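Workshop notebook, February, a bit after four

Kettle on, feet up, and I want to get this down before I forget which cup was which. The big white table is at last in use as the place for the tableware and the seasonal bits, and I must say it makes a difference to have everything on one clean bright surface with the light coming off it. Dagmar was right about that and I was wrong, and she may have this page as proof!

The grey cloth-topped bench we used in the autumn hid every crumb of glaze and fluff, and matched nothing. On white you see colour properly. Hélder spent a good half hour going on about the lavender things (he would like the whole Skanon set to be lavender, bowls and all) and I have come round to him more than I expected. It sits well beside orange, which I would never have put with it on paper.

The little ribbed pumpkin, deep orange with the creamy yellow mottling, has quietly become everybody's favourite. The lavender plate and the blue-green mug are the pieces I'd keep if we had to cut the list tomorrow. 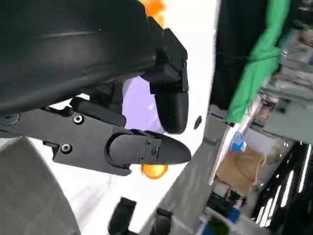
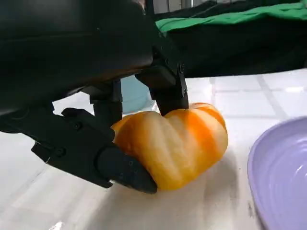
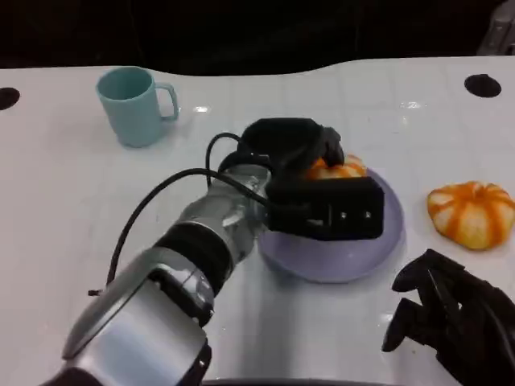

Now, the list itself. Edith has the Levska order down as item 219 onwards in the ledger, and I have it starting a page earlier, so one of us has skipped a line. Beca, if you read this before I catch you, could you look at the carbon copy in the Graltside folder? I think the mugs went in twice, once as mugs and once under "drinking", a heading I'd happily never see again.

Storage is still a muddle. I'd like plates on the low shelf, mugs at elbow height and the autumn decorations in one lidded crate with a label people can read from the door. Hermine suggested wrapping the pumpkins singly in tissue, and I'm all for it, though we're down to our last packet and the good stuff comes in reams of 363 sheets, of all the odd numbers.

To do, when someone has ten minutes:
Wipe the table with the soft cloth only, the green pads leave marks.
Ask Hélder whether the Noguchi lamp is coming back to us or staying upstairs.
Find the lid for the tall crate.

I still haven't decided whether a matte mug wants a matte plate. Dagmar says yes, Edith says it doesn't matter once there's toast on it. Will try both at breakfast and write it up on the next page.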